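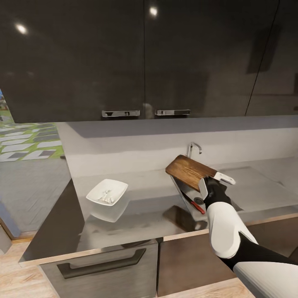
Kitchen render: Clurura

Ticket 1599 – Internet drops every evening, comes back when it feels like it
Product: Kang mesh kit, main unit plus two satellites
Provider: Gesarville Cable, 1,000 Mbps plan
Location: upstairs apartment, Grutuvgate
Opened: 25/05/2026
Status: Resolved (reopened once, see below)

Original report

Every evening, usually right after dinner, some of the devices in the apartment lose the internet. The Wi-Fi icon stays lit with full bars. Full bars, no internet, like a restaurant with a beautiful sign and no food. The laptop says "Connected, no internet." The TV says to check my network, which I have been doing with some enthusiasm.

It lasts anywhere from a few minutes to the length of a movie. Then it clears up on its own and everybody acts as if nothing happened.

Tried before writing in:
Turned it off and on again.
Turned it off and on again, but waited the full minute this time.
Moved the kitchen satellite from the top of the fridge to the end of the counter.
Moved it back.
Updated the firmware, which changed the color of the status light and nothing else I could find.

Support reply 1

Thank you for contacting Kang support. Please restart your main unit and wait one minute. If the problem continues, please make sure your satellites are not placed near large metal objects such as refrigerators.

My reply

Restarted. Waited. The satellite is off the fridge again and is getting to know the apartment quite well. Dropped out at dinner as usual.

I also called the provider. They ran a line test while I was on hold and told me the modem was fine, and then told me about their TV package. A laptop plugged straight into the modem ran all evening without a hiccup, so I'm inclined to believe the first part.

Support reply 2

Thank you for the additional information. Please try a different wireless channel. Interference from neighboring networks is common in apartment buildings.

My reply

Channel was on automatic, now fixed at 8, then at 1, then back to automatic. The app congratulated me each time. No change at all to the drops.

One thing I should have put in the first report: the devices that fail are never the same ones. Last night the TV was dead and the phone next to it was fine, both on the same satellite. I'm no expert, but that doesn't sound like interference to me. Interference would be ruder to everyone.

Support reply 3 (second-level team)

Thanks, the detail about different devices is useful. Next time it happens, could you open the network details on one device that works and one that doesn't, and send us the IP address and the router (gateway) address from each? Please don't restart anything first.

My reply

Not restarting anything first was harder than expected.

Phone (working): address 192.168.50.31, router 192.168.50.1
TV (not working): address 192.168.1.226, router 192.168.1.254

Those are not in the same family. I have never knowingly owned a 192.168.1.254. 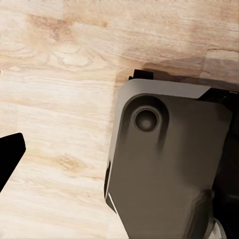
Light wood tabletop. Render: Clurura

Support reply 4

That explains it. Our mesh kit only hands out addresses starting with 192.168.50. Something else on your network is also handing out addresses, and whichever one answers first wins. Devices that get the wrong one can join the Wi-Fi but have no route out. Is there an older router or extender still plugged in anywhere? It may be connected by cable to one of the satellites.

My reply

No, definitely not.

My reply, later the same evening

Yes.

There is a wall jack in the hall closet, behind the vacuum and a box marked OCTOBER that contains no clue as to why. Plugged into that jack is a small gray router left over from the previous provider. It gets its power from the same strip as the closet light, and the strip has a switch. The light goes on when I put the vacuum away after dinner. The light goes off when I remember it.

So the old router has been waking up every evening, handing out addresses to anything that asked, and going back to sleep. I suppose I should admire the work ethic. It is now unplugged and on its way to the recycling place.

Status changed to: Resolved

Reopened

TV is still offline. Closet router is confirmed dead, I am holding it.

Support reply 5

The TV is probably still using the old address until its lease runs out. Please forget the network on the TV and join it again, or unplug the TV from the wall for a minute.

My reply

Forgot the network, joined again. TV now has an address starting with 192.168.50 and has gone straight into a software update that says it will take a while.

The satellite is back on top of the fridge. Signal is good there and I'm done carrying it. Please close this one.

Status changed to: Resolved
Cause: second DHCP server on the local network
Fix: removed device, renewed address on TV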